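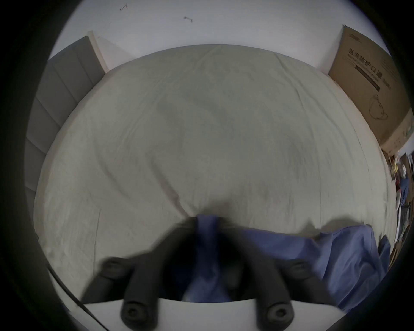 OK so the Greltport Hospice fundraiser is three weeks out and I have thoughts!! I'm on the auction table again this year (my own fault, I raised my hand in April). Last night I was still typing up bid sheets way past bedtime, and a big bed with a cream fitted sheet has never looked so good to me. Even a blue thing lying across it wouldn't have stopped me.

Anyway. Last year the silent auction brought in $2,724, and every bit went to the family room fund. This year we want to beat that. Do-yoon Noh set the goal and won't tell me the number, just keeps saying "more."

Stuff we already have: a weekend cabin stay from Vikgate, a dinner for 5 at Pyo, and a quilt my aunt swore she'd never part with. I may bid on the quilt myself, is that allowed??

Stuff we still need: kids' things! Zoo passes, art classes, a birthday party somewhere. If you run a place like that, my messages are open.

Tickets are $30 and that includes supper and one raffle ticket. Grurnora is doing the food again, so yes, the little potato things are back.

Can't come? You can still give online, or send me a gift card for the basket raffle. I'll pick it up from your porch, I drive all over town anyway.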